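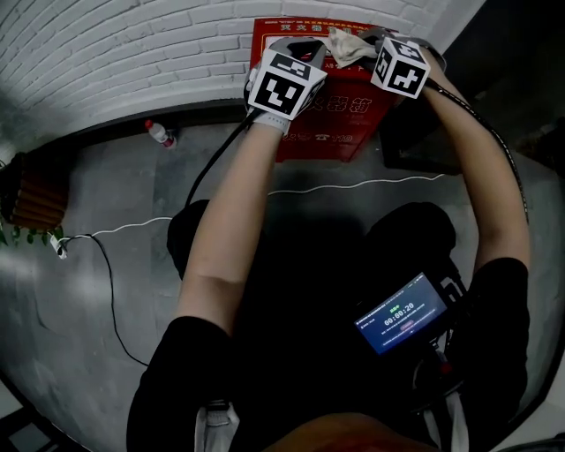
How should a small cloth be folded so that it stays flat in the drawer?

Shake it out first, hold it by two corners, and lay it down before you make any fold. Most creases come from folding a cloth that was never opened completely.

Druditstead, May 12, 2025. The household textile company Lostix today presents Galindo, a set of white cotton cloths for kitchen and bathroom, together with a printed folding guide. The set is available from now in the Lostix shop in Druditstead and by post.

The idea for Galindo came from letters of customers. Many of them wrote that they like plain white cloths, but that after washing the cloths lie in a heap in the cupboard and come out crumpled when guests are at the door. Lostix has read these letters with attention and decided to give the folding the same care as the weaving.

"We sell cloths since many years, and we always spoke only about the cotton," says Kwame Alhassan, who is responsible for the household range at Lostix. "But our customers spend more time with folding than with choosing. A cloth which is easy to fold is used more often. My own mother irons everything, also the dusters, and I did not inherit this patience."

Each Galindo cloth has a narrow hem on all four sides and a short line of stitching in the middle of two opposite edges. The stitching shows where the first fold goes. The fabric has a weight of 170 grams per square metre, so it dries quickly on a rack and does not become stiff. It can be washed at 60 degrees. Fabric softener is not recommended, as the cloth then takes up less water.

The folding guide has 16 pages and describes three ways. The first is the flat fold for shelves. The second is the upright fold, where the cloths stand next to each other in the drawer like cards in a box. The third is a loose roll for the basket in the bathroom. All three begin with the same step: take the crumpled cloth by two neighbouring corners, lift it in front of you and shake it two times. Afterwards put it on a table and smooth it with the flat hand from the middle to the outside.

For people who have difficulty to stand for a long time, the guide also has a chapter about folding in a chair. A tray on the knees is enough as a work surface, and the upright fold is the best choice here, because the cloth must be turned only once.

Galindo comes in two sizes of set. The small set with six cloths costs 649 crowns, and the large set with fourteen cloths costs 1399 crowns. The folding guide is included in both. The first 1000 sets are packed in a cotton bag from the Dadano sewing workshop, where also the hems are made. The bag closes with a cord and can be used later for pegs or for washing small things.

A set in light grey is planned for November. Customers who already own white cloths from the earlier Lostix range can get the folding guide without charge in the shop.

Press contact
Kwame Alhassan
Lostix, Household Range
Druditstead

Sample cloths and the folding guide can be sent to editorial offices on request. Please tell us the postal address and the name of the publication.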